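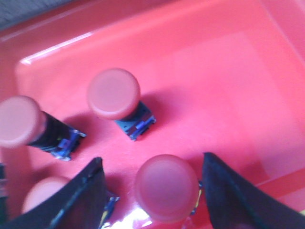
Sorting push buttons by colour on a small belt – grasp planner and belt trigger questions

Furkdale Makers and Automation Forum > Software > Perception and planning

beltandbrace
Posted 2025-10-12

I've finally got the sorting cell talking to itself and I'm pretty chuffed! Mushroom-head push buttons get picked up, put on the belt, and the software decides which coloured tray they belong in. Planning runs in Bumeo, and perception is a small node I wrote myself.

Two things are bugging me. First, the wrist view. Up close in the red tray the caps fill so much of the view that my segmenter merges neighbours, and the shiny plastic throws glare that gets labelled as another cap. Second, deciding when something is on the belt. At the moment I subtract a background from the side view: 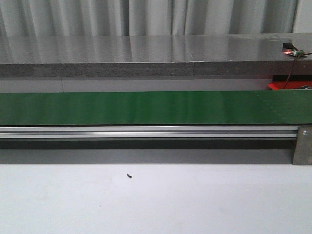

The empty-belt reference for the side view.

It mostly works. Over 211 logged passes I had 19 false triggers, nearly all of them from the overhead light streaking on the green. The pale smudges shift a bit, the difference goes over my threshold, and the planner heads off to collect a ghost. I've tried a longer running average but then it's slow to notice a real button.

gripe_force
Replied

Nice work! I'd drop the background subtraction completely. You know the colours you care about and you know the belt is green. Convert to HSV, mask out the green hue, and ignore anything with low saturation. Your streaks are mostly white light, so they'll vanish.

tessellate
Replied

Disagree with gripe_force, at least partly. Hue gets noisy right where the highlights are, and the buttons have black bodies with hardly any saturation. You'd be triggering on the cap alone, and in the side view the cap isn't even over the belt, it's up against whatever is behind. Keep the subtraction, but do it on edges instead of raw brightness. Soft smudges have weak gradients and a button has strong ones.

beltandbrace
Replied

Good call on the edges, I'll try that tonight. Here's the wrist view at the far end, for anyone who wants to think about the merging problem.

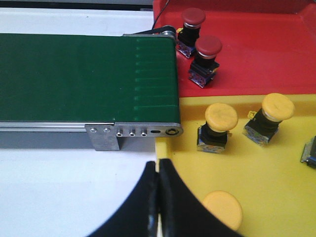 My current idea is to stop looking for caps and look for the square bases. They have a busy pattern, they don't touch each other as often, and they give me an orientation for free. The catch is that a base can hide behind a finger or under its own cap when the wrist is straight above, so I'd have to add a second viewpoint to the plan. Bumeo charges me 13 extra lines of config for that, which I can live with.

gripe_force
Replied

Fair point about the black bodies, tessellate. I still reckon hue for the cap is fine once you know something is there. Trigger on edges, classify on colour. And beltandbrace, please fit bases and caps together. A loose cap has no base, so if the pair doesn't match up, you skip it and don't try to grasp it as a whole button.

beltandbrace
Replied

Oh, that's neat. The loose cap has been fooling my grasp scorer all week – it's flat and round, so it gets a lovely score.

Update: edge trigger is in. I ran it against recorded views with the belt stopped and it picks up the yellow buttons cleanly, base and all. I cropped the region so it starts just under the stone ledge and ends at the front of the belt, otherwise the curtain folds and their reflections get in. Colour gets read from a separate little box placed above whatever the edge step finds.
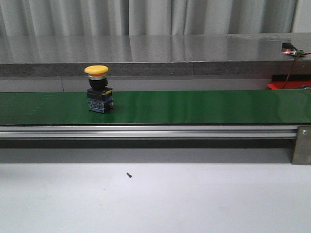

strombergfan replied that the crop should be tied to the belt edge and never to fixed pixel rows. Bump the camera mount once and everything slides. The Strömberg line fitter is good for this, the front edge is long and straight, and you can refit it every 1000 cycles without slowing anything down.

tessellate
Replied

Second that, although I'd refit at every startup as well. I used Gekness for the same job and it was fine, but the docs are thin and you end up reading the source.

beltandbrace
Replied

Startup refit it is. I'll put the node up with the edge trigger and the cap-plus-base matcher once I've cleaned out the hard-coded paths. If anyone has a decent way of scoring grasps on a button that's leaning on its side, please post it, my planner still comes in from straight above every time and clips the cap.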